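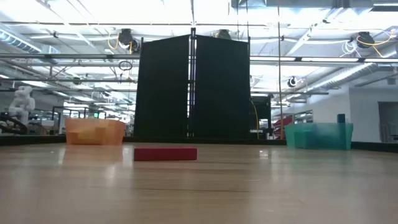
Two years of reading about robot butlers, wrote a reader in Drastton after our last issue, and my sister still folds the towels in her guesthouse by hand. When does one of these machines take even one job away from her? I do not mean a dance or a backflip. I mean the towels, or the cutlery drawer, or the socks.

We received several letters of this type, and this one was the shortest, so we answer it first. The short answer is: not this winter. The longer answer depends very much on which job you mean, and on who stands near the machine while it works.

Let us begin with sorting, because it is the job most people believe is already solved. Put the part in the correct bin. A child of three can do it, and a machine can also do it, if the part is always the same and always comes from the same side. In the Helteo packing hall the old sorting line has done this for years and does it well. But that line doesn't know what it is holding. When the supplier changed the shape of one cap, the line had to stop for 7 working days until the guides were made again.

The newer type of machine, with arms and a learned program, is meant to remove exactly this problem. You show it the job many times, with a person moving the arms, and afterwards it tries alone. In September we asked Helteo for the results of their own trial, and they were kind enough to send them. The task was to take one small block from a table and place it in the bin of the requested color. The machine had 2201 shown examples to learn from. Then it was tested on 400 attempts, and it finished 361 of them without help. For a research result I find this good. For a packing hall it is a problem, as a person must come and correct the other 39. 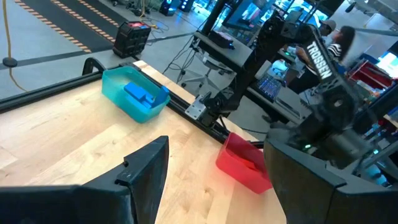
It is also important to ask what happens when an attempt fails. According to the trial notes, most failures were small ones: the block was touched but not lifted, or it was dropped on the rim of the bin. The machine often tried again, sometimes with success, and those attempts are counted as finished. A few times it closed on air and then carried the air to the bin very carefully. A person would notice this at once. The program didn't have a reliable way to notice.

Speed is the second matter. The Helteo notes do not give a time for each attempt, and I asked twice. I was told that speed was not a goal of this trial. I accept this, but for a shop floor it is the first question, and I hope it will be in the next report.

Now to the house, which is harder. A block keeps its shape when you hold it. A towel does not. Gakby, who make the small kitchen helper that some of you saw at the spring open day, told us that they have stopped work on laundry for the moment and only do tableware. Their machine unloads plates and cups from a rack and puts them on a shelf at a fixed height. Glasses with a stem are not allowed. Knives are not allowed either. If you have an open shelf and simple plates, it can be of use. If you have a normal kitchen, with a deep drawer and a cat, I would wait.

Dogbe are more optimistic. They promise folding of "flat household textiles" from November, for rental customers only. I have read their conditions of rental, all of them. In the small text it says that a remote operator may take control of the arms when the program is not sure. So a part of the folding will be done by a person in another building. This can be an honest service, and for somebody with bad hands or a bad back it may be a very welcome one. However, it is not yet a machine that folds towels, and I think the advertisement should say it clearly.

To our reader in Drastton, then: for your sister I would not rent anything this year. If she washes many identical plates, she can ask Gakby for a visit. For towels, please ask me again when Dogbe have customers who are willing to talk, and when we know how many of the towels were folded without the operator.

Two corrections from the last issue. The floor-cleaning comparison gave the test area as 780 square feet. The correct number is 708. And the mop pads can be washed in the machine, but not dried in it.

Letters for the next issue are welcome until the end of the month. If you have a machine at home or at work that does a real chore, please write which chore, how often you must help it, and whether you would buy it again.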